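Notebook, simulation bench
July 2022
Visit from Gondal, demonstration of the kitchen counter task
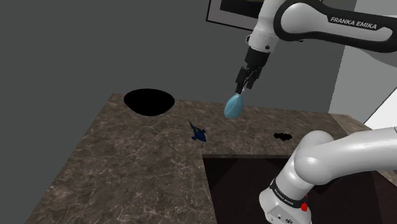

The guests came at the end of the morning and we began in the small room, because the projector in the big one has again the green stripe. Zdislava Mikuš presented the aims of Sultberg, I was at the keyboard. Murray Doolan came from the Gondal side with two colleagues from their Tralilton office, whose names I did not write down. I must ask.

Plan was: first the simulated Franka arm with the egg, then questions, then the lunch. I prepared 30 start positions the evening before and showed 20 of them. In 3 runs the egg was dropped. All three drops happened in the lift, when the wrist begins to turn. I think the grip force is set too low for the smooth shape, but I have not yet checked it with another value. Seed for the whole session was 1787, same as in the Brasus test, so it can be repeated.

Questions from the visitors, as I remember them:

Murray asked if the egg can break in our simulation. It cannot, it is a rigid body. He said that for their use this is the most important point, and I agree we should at least record the contact force and put a limit on it.

One of the colleagues asked why the counter looks so dark in places. I said the textures are changed on purpose between some of the runs, but I was not certain which setting was loaded, so I promised to look. To be written to him.

They wanted to see the arm stopped in the middle of the lift and the view turned. This worked well and I think they understood more from it than from the slides. Next time begin with this.

Zdislava explained the difference between a scripted and a learned motion. A bit long, but the guests made notes.

Problems: the viewer froze once when I changed the window size. Restart took a long while and I had nothing to tell in the meantime. Have a recorded run ready on the second laptop.

To do:
- repeat the three dropped runs with higher grip force
- add contact force to the log
- send slides to Murray (Zdislava)
- ask about the real arm, they would like to see it at the December visit
- return the long HDMI cable to the big room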